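Four nights in Pukton

We got back from Pukton on Saturday and I said I'd write it up for the people who asked, so this is mainly practical.
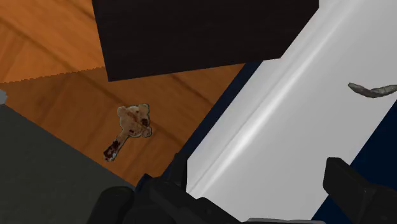

We booked late. Calum Mackay from my old work had been going there for years and gave me the number of the woman who lets the place, Eleri Parri. She doesn't use the booking sites. You ring her, she tells you which nights are free, and you pay half by bank transfer and the other half when you leave. I was a bit wary of that but it went fine, and she sent a proper receipt.

The drive was longer than the map made out. We left at 6 in the morning to get ahead of the trucks and stopped at Hedier for breakfast. There's one bakery open at that hour and the egg rolls were good. After Hedier there is no fuel for 62 kilometres, so fill up there even if you think you've got enough. The last stretch is gravel and badly corrugated in places. We took it slowly in an ordinary sedan and had no trouble, but I wouldn't do it at dusk with the kangaroos about.

The cottage sits back from the road behind a row of pepper trees. It sleeps four if two of them are kids. The main bedroom gets the morning sun, and the second one has bunks and not much else. The kitchen had everything we needed except a decent knife, so I bought one in town and left it there for the next people. Hot water runs off a small tank. Two showers in a row is the limit, then you wait half an hour. It's all explained in a folder by the door, along with the bin days and what to do if the power goes out.

There is phone reception at the front gate and nowhere else on the property. I'd call that a good thing, though Thomas had to walk down there every evening to check on his mum, and it gets cold after dark in July. Take a proper coat.

We did the river track on the first full day. It starts behind the hall and follows the water for 7 kilometres to the old weir. It's flat most of the way, and there's one creek crossing where you step across on rocks. The signs are faded but you can't really go wrong if you keep the river on your left. We had lunch at the weir and came back the same way. There is supposed to be a loop that returns over the ridge, but a tree had come down across the start of it and we didn't bother climbing around.

The second day was wet so we drove into town. The museum is one room and opens when the man next door is home to unlock it. His name is Guido Grasso and he'll talk you through the old mill records if you let him. I let him, and we were in there until after lunch. He also told us where to get a meal, a place called the Colombo, on the corner opposite the post office. It does curries on weeknights and pies the rest of the time. I had the fish curry twice. Book ahead, even midweek, as there are only a few tables and the shearers fill them.

Day three we split up. Thomas went fishing and caught nothing. I walked up to the lookout, a short climb but a steep one, and the last part is loose stones. The view is mostly paddocks, with the ranges behind them on a clear day. I had it to myself apart from a couple of wedgetails.

A few things I'd do differently. I'd bring more food from home, as the general store is fine for milk and bread but vegetables come in once a week and were mostly gone by the time we got there. I'd bring firewood too. Eleri leaves one load by the heater and sells more by the bag, but we went through it faster than I'd planned. And I'd stay a night longer — the driving takes a fair bit out of you at both ends.

Abrehet Sisay asked in the comments last time whether it would suit her with the dog. Eleri allows one dog if you tell her when you book. The back fence is sound but the side gate needs a bit of wire to keep it shut.

We've put our names down for the same week next year. If anyone wants Eleri's number, send me a message and I'll check with her before I pass it on.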